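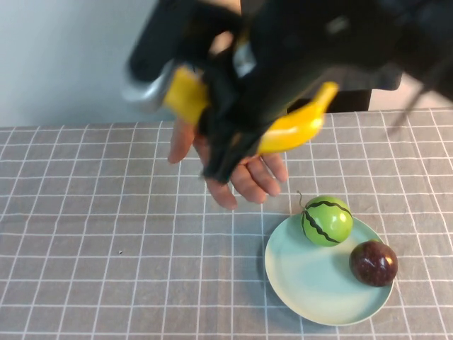
Extending table for a small kitchen — Gulluvstead or something fixed?

Posted in: Dining and Kitchen Furniture

marrowfat
We moved in January and have been eating off our knees ever since. The kitchen is narrow, with a door at each end, and the only place for a table is along the wall under the window. I can fit 129 cm of length there without blocking the radiator. Two of us most days, four when my sister visits with her lad.

I've been looking at the Gulluvstead drop-leaf, the one with a leaf at each end. Open it is 156 cm, which would mean pulling it out from the wall when we have people round. The other option is the Flusel, which doesn't extend and is a bit shorter. Has anyone lived with either? I don't mind second-hand.

pegboard_col
Had the Gulluvstead for 7 years. It's fine. The leaves are held up by a bracket that swings out from underneath, and if you're tall you will hit your knee on it. The top marks if you put a hot pan down but so does everything.

One thing to check is which way the leaves hang. Ours dropped to within a hand's width of the floor and you can't get your feet under when they're down, so for two people you end up sitting on the long sides, facing each other. Against a wall that leaves you with one side.

marrowfat
That's a good point, I hadn't thought about the wall side. So with both leaves down and the back against the wall, only one person can sit at it properly?

pegboard_col
One, or two side by side if you like each other. We kept one leaf up all the time and one down.

Tansy W
I'd go fixed. Every extending table I've owned has spent its whole life either open or shut. My mum's was open for so long that the leaves went a different colour from the middle when she finally closed it. If it's two of you most days, buy a table for two and put up a folding one when your sister comes.

dunnock44
Disagree with Tansy. A folding table next to a proper table is never the same height and somebody's plate ends up on the join. We did it one Christmas and I went out and bought an extending one in the sales.

Tansy W
Then put the folding one in another room for the kids. It's one lad.

dunnock44
He's one lad who'd be eating on his own in the hall, by the sound of the house.

marrowfat
He's fourteen and would probably prefer it, but no, I'd like us all at the same table.

Yatziri Cervantes
I have the Flusel in the square size. The legs are set right at the corners so you get the full width for knees, and chairs push in all the way. It's light enough for one person to move. The bad side is that it wobbles. I've tightened the bolts more times than I can remember and it holds for a few weeks and then starts again. Somebody on another thread said to put a thin rubber washer under each bolt head and I've done two legs so far. Those two are better.

Have you looked at Solís? They do a table with one leaf that slides in under the top. You pull the end out and lift the leaf up. It means the back can stay against the wall and you only lose floor at one end.

marrowfat
I hadn't heard of them. Are they dear?

Yatziri Cervantes
Dearer than the other two, yes. My brother's was ex-display and had a scratch down one leg, and he got a fair bit off for that. It's worth ringing the shop and asking what they've got on the floor.

pegboard_col
The sliding ones are good until crumbs get in the runners. Take the leaf right out twice a year and hoover it.

gasfitter_ron
What width are these? Everyone talks about length. If the kitchen's narrow and there's a door at each end then the width matters more, you've got to walk past whoever is sitting there. Measure from the wall to the units opposite, take off the table, then take off a chair with a person on it. If you can't get by with a tray you've bought the wrong table.

marrowfat
Just been and done that with a chair and my husband. With a 75 cm deep table it's tight but I can get past. With 80 he has to tuck in.

gasfitter_ron
75 then. And look at benches. A bench goes right under and you're not walking round chair backs.

Tansy W
Benches are miserable for anyone over fifty. No back, and you all have to get up if one person wants the loo.

gasfitter_ron
I'm sixty-three and I've got a bench.

dunnock44
Bench on one side, chairs at the ends. Did that in our last place. The bench lived under the table and only came out for visitors, so nobody had to sit on it for long.

lowerfold
Slightly off topic, but don't buy chairs from the same range just because they match. The Gedadora chairs are sold alongside half the tables mentioned here and the seat is too high for a standard top. I had to sell mine on. Sit on the chair at the table in the shop before you pay for anything.

pegboard_col
Agree on the Gedadora chairs. Nice looking, but my legs touched the underside.

marrowfat
Thanks all. I think I'm down to the Solís if I can find one at 75 deep, with the Gulluvstead as second choice if one comes up near us. I'll ring round the shops. Two chairs to start with and I'll see how we get on before thinking about a bench.

Yatziri Cervantes
Check the closed length on the Solís, there are two sizes and the bigger one won't go in your space. The smaller one should.

lowerfold
I've seen a made-to-measure place quoting 2,000 for something that size, so don't let anyone talk you into that.

marrowfat
No danger of that! Smaller Solís noted. Does anyone know if the leaf comes out without tools?

Yatziri Cervantes
My brother's does. Two catches underneath, one each side. They're stiff.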